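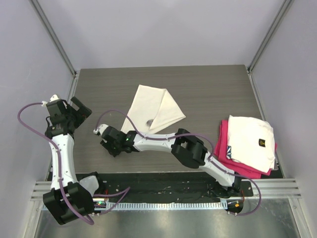
Folding a cream-colored cloth on a gray wood-grain table.

I went most of my adult life without ironing or folding anything properly. Shirts came out of the dryer and went on a chair. When the chair was full I moved things to the bed, and at night I moved them back.

In November my building's dryer broke and stayed broken for 6 weeks. I started washing by hand in the tub and hanging everything on a rack in the hallway, and that changed how I think about laundry more than I expected.

The first thing I learned is that I own too many clothes. When you have to wring out every piece yourself, you find out which ones you care about. I gave away two bags. My neighbor Kenza Metwally took a wool sweater and a pair of gray pants that never fit me, and the rest went to the thrift store on Barkano Street.

The second thing is that hanging is most of the work. If you shake a shirt hard, put it on a hanger and pull the collar straight while it is damp, it dries close to flat. Cotton sheets are harder. I fold them over the rack once, then turn them after 4 hours or so, or whenever I remember.

Towels dry stiff on a rack. I tried vinegar in the rinse and could not tell any difference. Snapping them a few times before and after seems to help. Siham Lahlou, a friend from my old job, says her mother never owned a dryer and they all just got used to rough towels. I am getting used to them too - they do dry you off faster.

Then there is the folding. I had always done it standing over the bed, which hurts my back and gives me crooked piles. Now I clear the kitchen table and do it there after breakfast. I start with the flat things, dish towels and pillowcases, and leave socks for the end. Fitted sheets I have given up on. I tuck two corners into the other two, roll up whatever is left and put it at the back of the closet.

The dryer is fixed now. It costs a little more per load than it did before, and there is a new sign about lint. I use it for towels and jeans in bad weather. Everything else still goes on the rack, and the chair is mostly clear. There is a bathrobe on it today.

Next month I want to move the rack closer to the window and see if the sheets dry by dinner.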